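3.2 Laundry spaces in the Setden flats

The second part of the study concerned where washing is kept and handled between being taken off and being put away. Of the 276 households that returned the Setden questionnaire, few had a separate utility room. Most did their washing in the kitchen or in a passage beside it, where the machine had to share a run of units with food storage and cleaning things. In these homes the floor in front of the machine served as the main working surface. Respondents sorted there, loaded from there and set the basket down there while they dealt with something else.

We visited nine of the flats in person. The layout differed little between them. The machine stands at floor level in a gap between two base units, with no worktop space given over to laundry. Figure 4 shows the lower part of one such arrangement, with a teal cabinet door on either side of the machine and clothing behind the glass of the door.

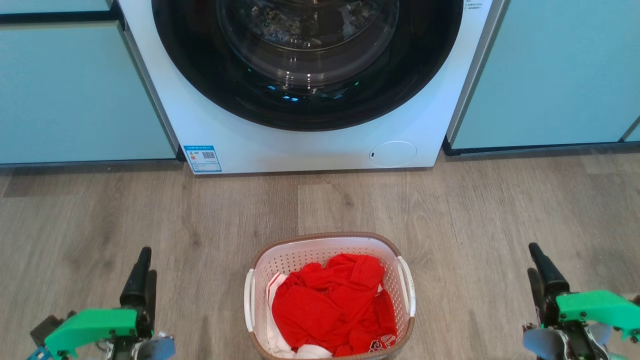 Figure 4. Front-loading machine fitted between kitchen units, with wood-look flooring in front.

Two points about this layout came up in the interviews. The first was the height of the door. A front loader at floor level asks the user to bend or kneel for each load, and older respondents said they did so more slowly than they used to – several kept a low stool nearby. The second was the filter. Where the hatch is low on the front panel, as it is in Figure 4, there is little room to get a dish under it, and respondents in seven of the flats we visited said they put off cleaning it for that reason.

The basket was the other item that mattered. In the Clisoveo survey, baskets were treated as storage and recorded only by volume. Our respondents described them mainly as something to carry and to work from. They preferred a light plastic basket with openings in the sides, and a shape narrow enough to pass through a doorway held in front of the body. Figure 5 shows a perforated basket of this general kind on the floor, holding red fabric with a white cloth partly tucked under it.

Mixed heaps like this were common. Sönmez reports that households with one basket sort at the machine, and our interviews agree – only two of the households visited sorted colours any earlier.

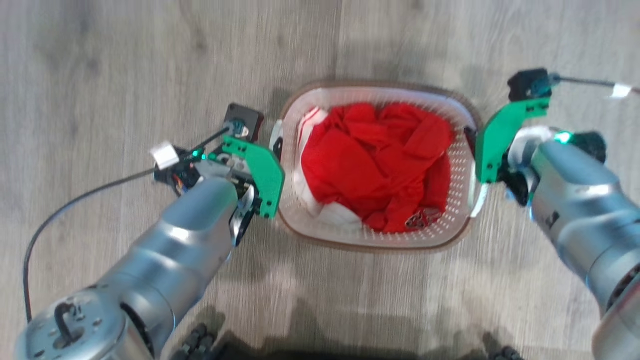 3.3 Drying and folding

Drying took up more room than washing in every flat we visited. The Skevis plans allow for a ceiling airer over the bath, but most residents used a folding rack in the living room, and from May onwards the balcony. Folding was done on a bed or sofa, and the basket was carried there from the rack.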